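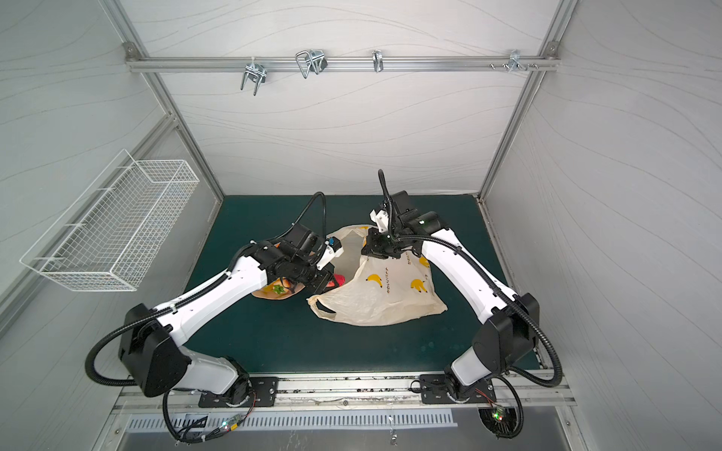

We spent a Thursday in July at the Solberg lab, where the Kondent group is testing how two robot arms learn to bag groceries. Visitors came in groups of 12, and ours had the morning slot.

The method is imitation learning. An operator drives both arms through the task, the motions are recorded, and a policy is trained on them. One arm keeps hold of the shopping bag while the other handles the items. The plastic is the difficult part - it folds differently every time, so a fixed grasp point is of little use.

Kondent trained its first policy, Cloteo, on 135 demonstrations. The current one, Fultent, uses 300 and adds views from cameras at the wrists. The group said the extra views helped most with keeping the bag open. They are now writing up a comparison over 200 trials.

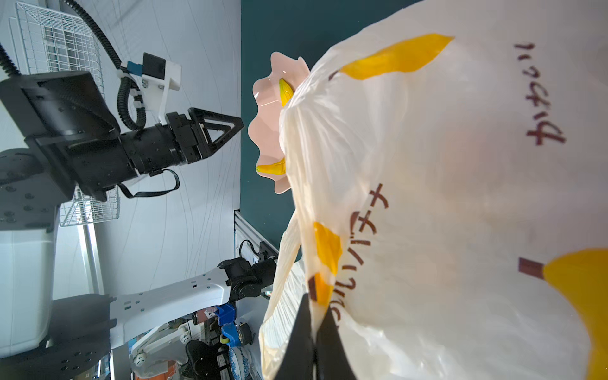
Why not train in simulation?

The group tried it first, but thin plastic was slow to model and the learned grasps did not carry over well to real bags.

After lunch we saw the recording stations and the shelf of spare gripper fingers. The next visit will cover folding towels.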